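Appli lampe torche qui réclame l'accès aux SMS : je désinstalle ou je m'affole ?

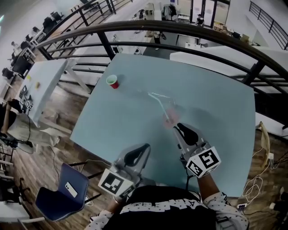 Bonjour à tous, j'ai un souci avec une appli que j'ai mise sur mon téléphone en novembre, Lumenta, une lampe torche toute simple. Au départ rien à signaler, elle allumait, elle éteignait, parfait. Et puis il y a eu une mise à jour et depuis elle me demande l'autorisation de lire mes SMS et mes contacts ! J'ai dit oui aux contacts sans réfléchir (je sais, je sais...). Je m'en sers pour retrouver ce qui roule sous les meubles. Bref, depuis la mise à jour j'ai des pubs plein écran même quand l'appli est fermée, et la batterie fond. Mon téléphone est un Kindel, il a 4 ans. Est-ce que mes mots de passe sont partis dans la nature ? Est-ce que je dois tout remettre à zéro ? J'ai encore plein de photos pas sauvegardées dessus, donc si je peux éviter...

Merci d'avance !

2 réponses

Réponse de brulotte_38 (meilleure réponse)

Salut ! Pas de panique, mais vire-la tout de suite. Une lampe torche n'a besoin de lire ni tes SMS ni ton carnet d'adresses, point. Moi j'ai eu le même genre de cochonnerie avec un lecteur de QR codes l'an dernier, des pubs toutes les 2 minutes, j'en devenais chèvre.

Avant de désinstaller, va dans Paramètres, Applications, et retire-lui toutes les autorisations. Regarde aussi dans Sécurité si elle s'est mise en « administrateur de l'appareil », parce que dans ce cas le bouton Désinstaller reste grisé tant que tu n'as pas décoché. Ensuite tu redémarres et tu passes un coup d'antivirus. J'utilise Brulard en version gratuite, il m'avait sorti 368 fichiers suspects (dont la plupart étaient des restes de pub sans gravité, je te rassure).

Pour les mots de passe, les contacts ne donnent pas accès à ça. Par contre si tu as tapé ton code de banque ou de messagerie depuis la mise à jour, je le changerais quand même, et depuis un autre appareil. La remise à zéro, garde-la pour la fin si les pubs reviennent. Et sauvegarde tes photos, ça prend une soirée !

Réponse de momo-du-66

Les Kindel c'est connu pour les pubs, change de téléphone. Sinon essaye Trirdale, mon beau-frère l'a mis et il n'a plus rien, mais je crois que c'est payant maintenant.

Commentaire de l'auteur de la question

Merci brulotte ! Elle était bien cochée en administrateur, la coquine. C'est décoché, désinstallé, et pas de pub depuis ce matin. Je lance Brulard ce soir et je vous redis. Au fait, la torche d'origine du téléphone est dans le menu du haut, je ne l'avais jamais vue...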